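3.2 Surface gloss and reported glare

Participants in the Prernus sample worked at benches lit by ceiling fixtures of one type, installed in 2003 and left unchanged for the length of the study. Ratings of visual discomfort were collected at the start and end of each shift with the Indik form, a 10-point scale on which higher values mean greater discomfort. Scores from workers who missed either rating were dropped. 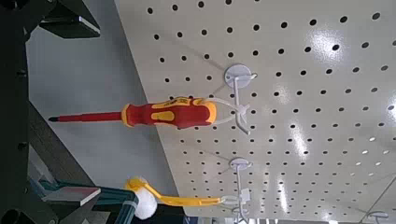

Figure 2. Glossy white pegboard under overhead lighting.

Discomfort was predicted better by the finish of nearby surfaces than by light level at the bench. The Manole model treats every vertical surface as matte and so spreads reflected light evenly over it. This holds for painted walls – it fails for coated panels. On the board in Figure 2 the reflections are confined to bright, elongated patches, while the grey wall beyond its edge lies in soft shadow. An average taken over both surfaces would hide this contrast. We therefore entered gloss as a separate term, measured at an angle of 70 degrees from the horizontal, and refitted the model with the Zistent procedure. Shift length was kept as a control. Age was tested but did not improve the fit and was removed.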